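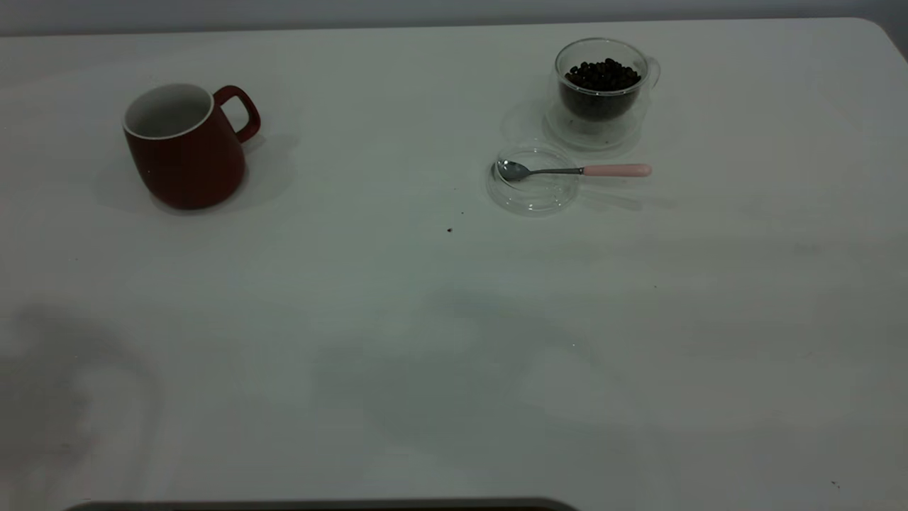
Saodah Manurung
Contributing writer, coffee and tableware

December 3, 2023

I keep two vessels on the white table for morning coffee. One is a dark red ceramic mug, wider at the base than at the top, white inside. The other is a clear double-walled glass cup that I use for beans. A single wall would do the same job for storage. The gap between the walls does make the fill level easy to read from the side, and two-thirds full is where I stop, so the beans can be tipped out without spilling.

The beans are a dark roast from Bakeo. I bought them in November and have changed the grind 2 times, both times coarser. Dark beans are brittle and produce more fines at the same setting. My current setting on the Esov is 6.

The mug has replaced a straight-sided Coetzee. A wide base lowers the center of mass, and a looped handle with a proper gap takes two fingers. Capacity to the brim is 422 ml by weight of water. I fill it well short of that.

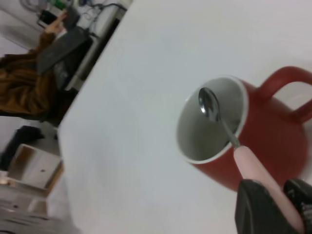

Clavora Home Coffee Club, Table Notes

The teaspoon has a stainless-steel bowl and a long pale pink handle. Stood in the red mug it leans across the opening with the handle well clear of the rim, so it can be picked up without touching the ceramic. The drawback is leverage. A long handle will tip a light paper cup. It does not move this mug.

Gilang Pasaribu asked whether steel marks the white glaze. I have found gray lines in other mugs, and baking soda on a damp cloth removed them. I stir without scraping the bottom now.

Next I want to weigh the beans before and after a week in the glass.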